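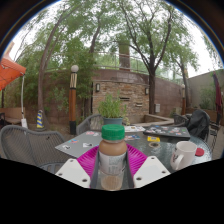 The Anov open day takes place on the patio behind the Chisholm building, and every visitor may try the hand-held gripper. You hold it by yourself, you close the fingers and you take hold of a real object. We use everyday things for this, such as a plastic bottle with a green screw cap, because soft plastic shows quickly if you press too much. The questions below are the ones we receive most often by e-mail.

Do I need to know something about robots?
No. The demonstration is made for people who have never touched such a tool. A short introduction of four minutes is given before you start.

When can I come?
On Thursday, from two in the afternoon. Each visit lasts 60 minutes and a group has at most 18 persons. Please write to Josée Nguyen if your school or company wants to come with more.

What will I do during the visit?
First you watch one of us pick up and put down an object. Then it is your turn - most people want to go a second time, and this is possible if the group is small.

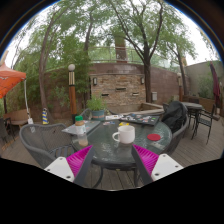
Fingers open, with the mug and the bottle on the glass table.

Is it difficult?
The mug is harder than many visitors expect. You can go for the handle or for the body, and both ways are allowed. Please move slowly when you are close to the glass.

Can children take part?
Yes, together with an adult. The grip of the tool is made for an adult hand, so small children may need help.

Where do I sit and leave my bag?
There are chairs at the table. You can put your bag on one of them, but please keep the straps away from the table top.

Does it cost something?
The visit is free. Jakeo, our partner, pays for the 100 places of this season.

How do I find you?
Take the Prullano entrance and follow the path to the patio. If you are late, please come anyway and join the next group.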